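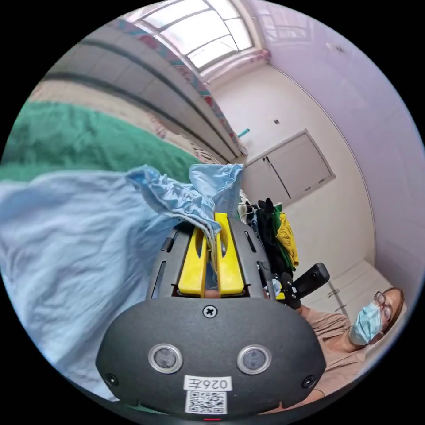 洗濯物をたたむロボットが途中で暴走した、という話を聞いて見学を申し込む人間はそんなに多くないと思うんですが、私は真っ先に申し込みました。Bresumの見学会です。場所はSkustbyで、駅からバスに乗って、降りる停留所をひとつ間違えて、坂をだらだら戻って到着。受付で名札をもらったときにはもう汗だくでした。で、今回の主役は腕つきの大きいロボットだとばかり思っていたら、不具合の根っこはその手前、人が手に持って使うグリッパーのほうにあったんです。黄色い指で水色の布をきゅっとつまむ、あれです。本体のいちばん下に赤いランプが細く光っていて、これが今日の話の半分くらいを占めることになります。

先にざっくり流れを書いておきますね。見学は三部構成で、最初に座って不具合の説明、次に作業を見ながらの解説、最後に腕型ロボット「Fluvent」の停止試験。写真は作業のところだけOKで、Fluventの部屋は撮影禁止でした(残念!)。

で、何が起きたのか。2018年5月10日の社内デモで、Fluventがシャツをたたんでいる最中に、右の腕だけ先に動き出したそうです。左がまだ角を押さえていないのに右が引っぱるものだから、シャツはずるずる動くし、下に敷いた毛布までつかんで持ち上げてしまう。そのまま腕が上がり続けて、担当の人が非常停止を押して止めた、と。けが人はなし。毛布は裂けたそうで、その毛布の実物が会議室の椅子に無造作にかけてありました。触っていいですかと聞いたらどうぞどうぞと言われたので触りました。端が見事にびりっといってました。布だからと油断していたけれど、あの厚さが裂けるのかと思うとちょっと背中が寒くなります。

原因を追いかけていくと、ロボット本体の故障じゃなかったんですね。モーターも制御盤も正常。おかしかったのは手本のデータのほうでした。

手本というのは、人が両手に一台ずつグリッパーを持って、実際に服をたたんで記録したものです。左右は別々の機械なので、それぞれに時計を持っています。本来は記録を始める前に時計を合わせるのに、一部の記録では左側が遅れたままになっていた。つまりデータの上では「右が引いて、そのあと左が押さえる」という妙なたたみ方になってしまっていて、Fluventはそれを真面目に覚えたわけです。えらいというか、気の毒というか。

調べ直した記録は全部で1280本、そのうち時計がずれていたのが188本。説明の人がこの数字を言ったとき、うしろの席から「うわ」と声がもれてました(私も言った)。しかもずれ方が一定じゃないんだそうです。同じだけずれているなら後からまとめて直せるのに、記録が長いものほど開いていって、ひどいものだと終わりのほうは動作がまるごと入れ替わって見える。再生画面を見せてもらったら、左右の映像がちぐはぐで、眺めているうちに酔いそうになりました。 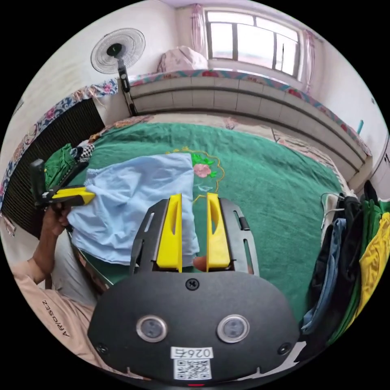
水色の服の端を黄色い指ではさんだところ。左の角はもう一台が受け持つ。

こうして両手の仕事を見ると、タイミングがどれだけ大事かがよくわかります。服はくしゃっとしているし、下は花の刺しゅうが入った緑の毛布だし、片方が押さえていなければ引いたほうについていってしまう。普段の自分の洗濯を思い出しても、左手が何をしているかなんて考えたこともないですもんね。帰ってからタオルで試しました。右手だけでたたもうとすると腹が立ってきます。

そして赤いランプの件。時計合わせに失敗したとき、グリッパーの側には何のお知らせも出ない仕様だったそうです。ランプは電源が入っていれば光る。記録していても、していなくても、時計がずれていても光る。なのに作業する人の多くは「光っているから大丈夫」と受け取っていた。説明書にはちゃんと電源表示と書いてあるんですが、書いてある場所が巻末の表の中で、文字も小さくて、私もその場で見せてもらってしばらく探しました。いや、これは読まないですよ……と口に出したら、説明の人も苦笑いしていました。

もうひとつ重なったのが充電です。電池が減ってくると片方だけ再起動することがあって、戻ってくるのに30秒。作業の人からすると、ちょっと手を休めている間に勝手に復帰しているので気づきません。そのとき時計合わせの手順が飛ばされていた、というのが最終的な結論でした。左側ばかりで起きた理由も聞いたら、左の充電台の接点がゆるくて満充電になっていなかったから、とのこと。接点! 毛布が裂けた大もとが充電台の接点!

個人的にはここがいちばん面白かったです。私は以前、工場の包装ラインで働いていたことがあって、機械が止まるたびに高い部品から疑って、最後にコネクタの差し込みだった、というのを何度もやりました。会場でも同じような経験のある人が多かったらしく、休憩のときはその話ばかり。コーヒーが薄かったことを除けば、とてもいい休憩でした。

対策のほうも書いておきます。まず、記録を始めるとき両方のグリッパーを一度かちっと同時に閉じる、という手順が入りました。映画のカチンコと同じ考え方です。この動きが両方の記録で同じ時刻になっていなければ、取り込みのときにはじかれます。取り込みに使っているソフトはWeerasingheという名前で(何度聞いても綴りが覚えられず、名札の裏に書いてもらいました)、前はファイルが揃っているかどうかしか見ていなかったのを、中身の時刻まで見るように直したそうです。それから記録の最後にも、もう一度かちっ。途中で再起動していればここで引っかかります。

ランプは次の版で変えるそうです。緑と赤に分ける案が出たものの、色の見分けがつきにくい人もいるので、点滅と振動を組み合わせる方向とのこと。手に持つものだから振動はいいと思います。たたんでいる間はランプなんか見ていないでしょうし。
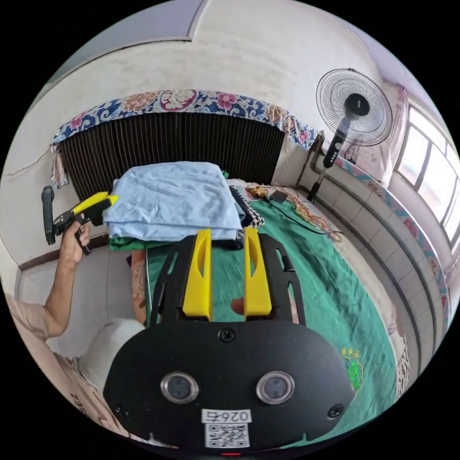 時計がずれていた記録は、直して使うことはできないんですか。
左右の動きがはっきり合わせられる部分だけ切り出す試みはしたものの、正しさを確かめる手間のほうが大きく、学習用からはすべて外したそうです。

最後はFluventの停止試験。黄色い線の外に立って見ます。今のFluventには、左右の腕の動きの順番がおかしいと自分で止まる機能と、引っぱる力の上限がつきました。デモの日は非常停止を人が押すしかなかったので、これはかなり大きい変更だと思います。試験では、わざと順番の狂った動作を入れてシャツをつかませます。右が引きはじめて、すぐ、ぴたっ。拍子抜けするくらい静かに止まりました。もっとガコンといくのかと身構えていたので、ちょっと恥ずかしい。

ただ、全部うまくいったわけでもなくて。二回目の試験では止まったあとに指が開かず、シャツをくわえたままになりました。係の人が手で外そうとして、別の人に「先に電源」と言われて手を引っこめる場面もあり、見ているこちらもひやっとしました。止まっている=安全、と体が思っちゃうんですよね。止まったあとに指を開くか、握ったままにするかは、まだ社内で意見が割れているそうです。開けば挟まれた手は抜けるけれど、重いものを持っていたら落ちる。布なら開くほうがいいんじゃないかと私は思いましたが、隣の参加者は反対派で、帰りのバスまでずっとその話をしてました。

見学時間は70分の予定が、質問が多くてしっかり延びました。お土産は黄色い指の形をした洗濯ばさみ。かわいいのに挟む力が妙に強くて、うちでは米の袋を留めるのに使っています。

次の見学会は8月だそうです。新しいランプの試作品が間に合えば触らせてもらえるとのことなので、たぶんまた行きます。バスは坂の上の停留所まで乗ってください。手前で降りると私みたいになります。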